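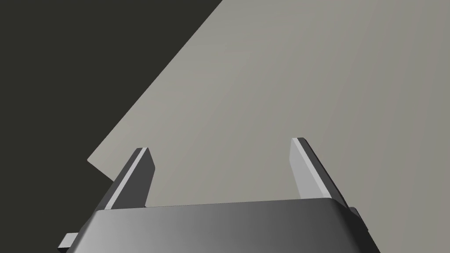 Shadows, colors and edges are how your eyes work out the shape of the world. Light comes from a lamp or the sun, hits the things around you, and bounces off in many directions. A little of that light goes into your eye. Your brain compares the brighter parts with the darker parts and decides where one thing stops and another begins. Take a pale gray surface with a very dark area next to it. The line where they meet is easy to find, even when the surface has no pattern or markings on it at all. Scientists call a difference like this contrast. When the contrast is high, an edge is easy to see. When it is low, the edge can almost disappear.

What happens inside your eye

The black dot in the middle of your eye is called the pupil. It is a hole that lets light in. Behind it is a clear part called the lens, which bends the light so that it makes a sharp picture on the back of the eye. The back of the eye is covered by a thin layer called the retina.

The retina has millions of tiny cells that react to light. There are two main kinds, rods and cones. Rods work well in dim light but do not tell you about color. Cones need more light, and they let you see red, green, blue and all the mixtures in between. This is why a red sweater can look gray in your bedroom at night.

Other cells in the retina compare what is happening in neighboring spots. If two spots are getting the same amount of light, these cells do not have much to report. If one spot is bright and the one beside it is dark, they send a strong signal. So your eye starts looking for edges before the message even gets to your brain.

Why edges are so useful

Think about a coloring book. The pages have only black lines, with nothing filled in, but you can still tell the cat from the teapot. The outline gives your brain enough to go on.

Edges also keep you safe. Walking down a flight of stairs, you look for the front of each step. If every step is the same color and the light is poor, the steps can blend together and it is easy to trip. Many public buildings put a strip of bright or dark material along each step. At the swimming pool in Brola, the steps are white and each one has a dark blue stripe. Vitória Barros, who teaches swimming there, tells new students to find the stripe with their eyes first and then with their toes.

People who do not see well often use contrast at home too. Milk is easier to pour into a dark mug than into a white one. Rice shows up better on a blue plate.

Hiding an edge

Some animals stay alive by making their edges hard to find. A moth resting on bark may have wings with the same browns and grays as the tree. A flatfish can change its skin to look like the sand under it. This is called camouflage.

Zebras may look as if they do the opposite, with stripes that stand out sharply. Scientists have studied those stripes for a long time. One thing they have found is that biting flies have trouble landing on them.

Try it yourself

You will need two sheets of white paper, one sheet of black paper, scissors and a friend.

1. Cut two circles the size of a coin from one sheet of white paper.
2. Put one circle on the other white sheet. Put the second circle on the black sheet.
3. Ask your friend to hold both sheets up at the far end of a hallway.
4. Walk toward your friend slowly. Stop when you can see one of the circles clearly, and notice which it is.
5. Keep walking until you can see the other one.

Now do it again with the hallway light turned off and the door open a little. Write down what changed.

Words to know

Contrast: how different two areas are in brightness or color.
Pupil: the opening that lets light into the eye.
Retina: the layer at the back of the eye that reacts to light.
Camouflage: colors or patterns that make something hard to see.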